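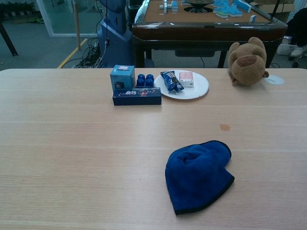 A blue microfibre cloth on the table. The brownish mark is the subject of tip one.

Rings, spots and other souvenirs: looking after a timber table

Posted 2024-12-12 in Household

December is hard on tables. People who own perfectly good coasters put them in a drawer so the place looks nice, then invite fourteen relatives over with cold drinks. What follows is what I do at our place, in the order I try things, starting with the lazy ones.

1. Find out what sort of mark you've got. White and cloudy usually means moisture sitting in the finish, and you have a fair chance. Brown or black means something has gone further down, or it's tea. Try a barely damp cloth before you panic. A surprising number of my permanent stains have been gravy.

2. Two cloths, one damp and one dry. Wring the damp one until you're bored, then wring it again. Wipe with the grain and follow straight away with the dry one. Spray the cloth, never the table, especially if yours has seams between the boards. Water loves a seam.

3. For white rings, rub in a little plain mayonnaise or petroleum jelly, leave it overnight and wipe it off in the morning. Yes, mayonnaise. Warn the household, or somebody will helpfully make a sandwich on it.

4. Tea and coffee on an oiled top: a paste of bicarb soda and water, rubbed gently with a fingertip. Test underneath first. I once skipped the test on a sideboard from Rondmont and now own a sideboard with a pale thumbprint that visitors ask after.

5. Sanding is the last resort, and only on solid timber. Veneer is thinner than your patience. Start at 180 grit, finish at 240, always with the grain, then re-oil. Our hardware shop in Zirnlow charged me $84 for oil, paper and a tack cloth, which is a lot to spend on one spilled curry, but a new table of the same size was $1,346 and the curry was good.

6. Oily rags. Lay them flat outside to dry before they go in the bin. Rags bunched up with linseed or similar oil can heat up and catch fire on their own. I have no joke for this one.

Washing the cloths

Microfibre goes in a cool wash with no fabric softener, which clogs the fibres and leaves you with a cloth that moves dust from one end of the table to the other. Keep it away from towels too, unless you enjoy picking lint. About 3 cloths will do a whole kitchen. I own many more, and can find 2.

Line dry in the shade. If one has gone stiff, soak it in warm water with a splash of white vinegar, rinse, and try again. If it's still stiff, it lives in the shed now and does bike chains.

Next up: getting candle wax out of a tablecloth, for reasons that will be obvious by then.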